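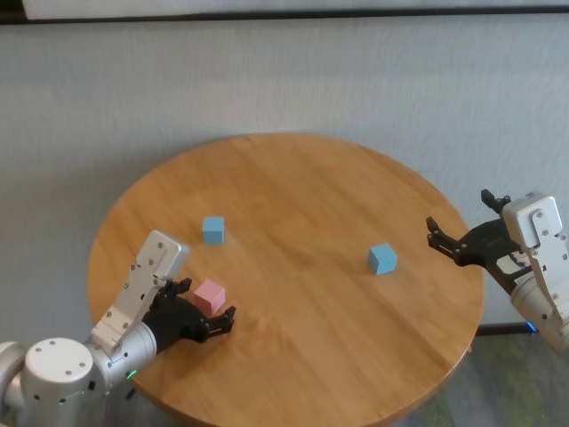

Skiltamen: frequently asked questions

These are the questions we get most often about Skiltamen, our method for teaching two arms to share one small stacking task. The page is updated when the answers change. The full method is in the paper.

What does the method do?

Skiltamen is a training method for two-arm robots. A person demonstrates a task, and the method learns a single policy for both arms together. The extra piece is a short signal we call the claim. At every step, each arm puts out a claim on one object, or on none. If both arms claim the same object, the one with the weaker claim holds still until the other lets go.

Is the claim programmed by hand?

No. The rule for settling a conflict is written by hand, and it is four lines of code. The claims themselves are learned from the demonstrations. We do not label which arm should take which cube.

What is the task?

Small cubes in light blue and pink are placed on a round table. The goal is to put a blue cube on top of the pink one. Either arm may do it. Starting positions vary from trial to trial, so the arm that has the easier reach also varies. 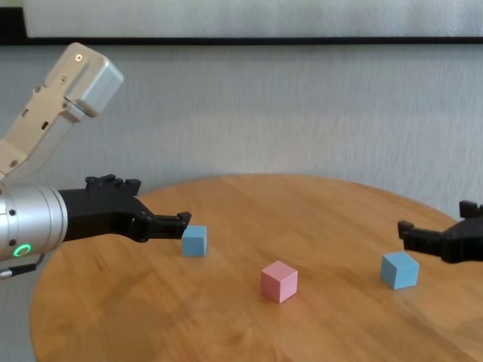 Why such a simple task?

We wanted a task where the hard part is deciding who moves. Stacking one cube on another is well within reach of a single arm. With two arms the failures are different. Both go for the same cube, or both wait. A longer task would mix those failures up with many others, and we would have trouble saying what the claim signal had changed.

How much data was used?

The policy was trained on 700 demonstrations, all collected on the same table. We dropped demonstrations in which a cube left the table and kept the ones with a missed grasp and a second try. Training without the second tries gave a policy that did not recover well after a miss.

What were the results?

We ran 40 trials with each policy. A trial counted as a success if the blue cube was still resting on the pink one 10 seconds after the gripper opened. The blue cube did not have to be centered. The baseline, trained on the same demonstrations without claims, had 9 trials that ended with both arms stopped over the same cube. With claims we saw none of these. Dropped cubes were as common as before, and we make no claim to have improved grasping.

Does the blue cube have to line up with the pink one?

Not exactly. An offset is fine as long as the top cube stays put. We considered scoring alignment and decided against it, as it would have measured gripper control more than coordination.

What happens to the other blue cube?

It stays on the table. The policy is free to use either blue cube, and the one it leaves alone is a useful distractor. Early versions sometimes had one arm start a second stack while the first arm was still placing. Claims cut down on this but did not remove it.
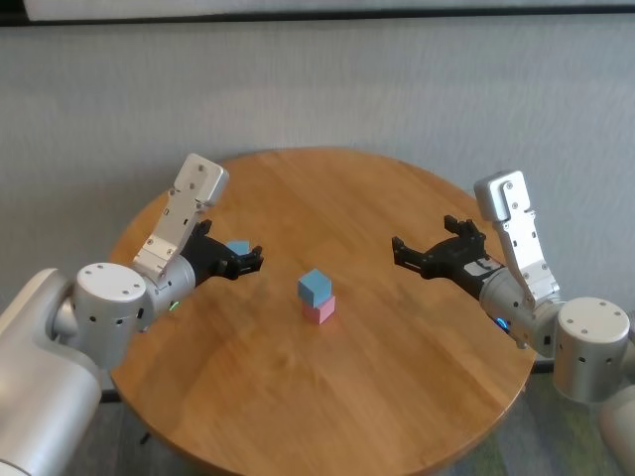
Mofokeng wrote to ask whether the waiting arm could do something useful in the meantime, such as moving closer to the object it wants next. We tried this. The waiting arm got in the way more often than it helped, mostly when the cubes started close together. It may work better on a larger table, and we would be glad to hear from anyone who tests it.

Does it work with more than two arms?

We have not tried. The conflict rule would extend to three arms without much change, but the demonstrations would be much harder to collect.

What sensors does the policy use?

Camera images and joint positions. There is no force sensing. This is one reason for the dropped cubes: the policy cannot feel a bad grip and has to see it.

Can I run this on my own robot?

Yes, with some work. The code assumes two arms with parallel grippers and a shared clock. You will need your own demonstrations, as a policy trained on our setup is unlikely to transfer as is. The Grakater library handles recording and playback, and its setup guide covers calibration.

Is the data available?

The demonstrations are in the Jendora archive, along with logs from all evaluation trials, including the failures. Please read the notes file first. Camera settings were changed once, in March, and the notes list which recordings came before the change.

How do I report a problem?

Open an issue in the code repository and attach the log from the run. Reports without a log are hard for us to act on.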